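Is "authentic" garum from a specialty brand anything like what Romans ate?

Posted by Rianne Van Rooij

I got a bottle of Staveo garum as a gift and I'm trying to decide whether to believe the label. It says "the original Roman recipe, unchanged for 2,000 years." My first reaction is that this can't be true, because as far as I know there was no unbroken line of people making the stuff and handing the recipe down. My second reaction is that it tastes a lot like the fish sauce I already buy for a quarter of the price.

What I'd like to know:

Is there an actual Roman recipe, with amounts, that a company could follow?

Is modern Southeast Asian fish sauce close enough that I'm paying for the story?

Did Romans really put it on everything, sweet things included? The leaflet suggests pouring it over pears and I am suspicious of leaflets.

I've read a few food history blogs and they all seem to quote each other. If you have cooked with it or read the sources yourself, I'd rather hear from you than get another link to a list of ten strange things people used to eat.

Jae-hoon Myung

"Unchanged" is nonsense. You're right to be annoyed by it.

There are written instructions, but the most detailed one that people lean on is a Greek farming compilation called the Geoponica, put together in the tenth century from older material. So it is late, and we don't know how much was altered along the way. It describes small fish and fish guts, salted and left in the sun, stirred often, and then strained. There are a few variations in it. An earlier text credited to Gargilius Martialis adds layers of strong herbs, and some scholars doubt that one belongs to him at all. If Staveo is following "the" recipe, ask them which.

On your second point, the chemistry is similar. Salt keeps the rot away while the enzymes in the fish break the flesh down. The differences would be in the species, how much salt, whether guts and blood went in, and how long it sat. Modern producers tend to use a lot of salt, and the reconstructions I've read used less. Less salt generally means it breaks down faster and tastes different. Whether you would notice in a stew is another matter. I don't think I would.

Pears: yes, that one holds up. The cookbook we call Apicius has a pear dish with eggs, honey, sweet wine, cumin, pepper, oil and fish sauce, baked into a kind of custard. I made it once, with a cheap Vietnamese brand. It was fine. The fish sauce worked as the salt, the way you'd put salt in caramel. Pouring it straight over raw pears is something the leaflet writer made up, as far as I can tell.

I would also be careful with "Romans put it on everything." Apicius is a cookbook for people with money and kitchens. It tells you little about what a farmhand had with his bread. Pots that held fish sauce turn up all over the place, so plenty of people got some version of it, but the grades and prices were very far apart.
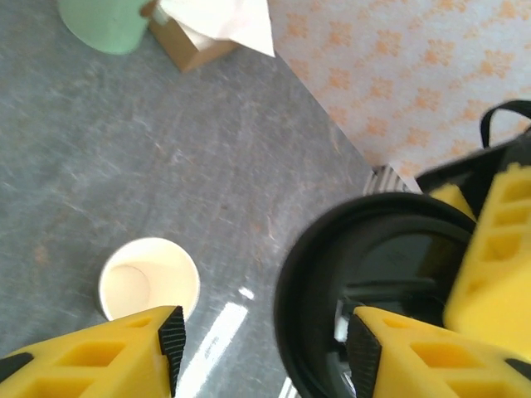
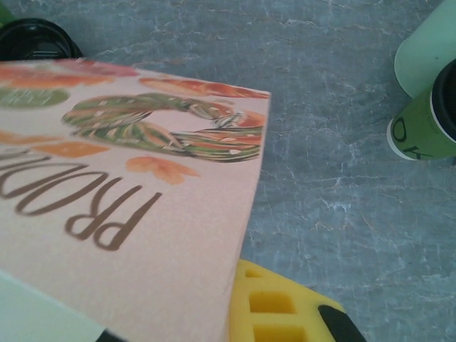
Paper cup; pink box lid with the brown lettering.

Albane Moulin

I love this stuff and I think you're both being too hard on it! My sister-in-law brought me a bottle of Nunulari from her vacation and I use it on roasted leeks, eggs, even popcorn. It is richer than the Asian kind. You can really taste the history. Also it's very healthy, the legions marched on it.

Ro-un Na

Albane, where is the evidence for the legions marching on it? Fish sauce does show up at army sites, but so do wine and oil, and neither of those gets sold to me as a health drink. It's mostly salt water and glutamate. Enjoy it on leeks, by all means.

Rianne, one thing to add to Jae-hoon's answer, which is good. There's a long argument about the words. "Garum" and "liquamen" get used as if they meant the same thing, and in some periods they may have. Sally Grainger, who has made a lot of fish sauce and written about it at length, argues that liquamen was the ordinary cooking sauce made from whole fish, while a separate garum was made with blood and guts and used at the table. Others don't accept a split that clean. If she's right, then many bottles sold as garum are closer to liquamen, and your supermarket bottle is a decent stand-in for what the recipes ask for.

As for how to decide, I'd ignore the front label. Turn it over. If it says fish and salt, you have a fish sauce, and it may be a very good one. If there is sugar, wheat or "flavoring" in it, then the Roman part is on the label only. I did this with three brands and put one back on the shelf.

Then taste it blind against what you already have, diluted in warm water with somebody else pouring. My husband picked the cheap one as the "Roman" one, both times.

Rianne Van Rooij

Thank you. I turned it over: anchovies, salt, and "natural herb extract," with no word on which herb. I've written to Staveo to ask which source they used. So far I've had an automatic reply with a discount code.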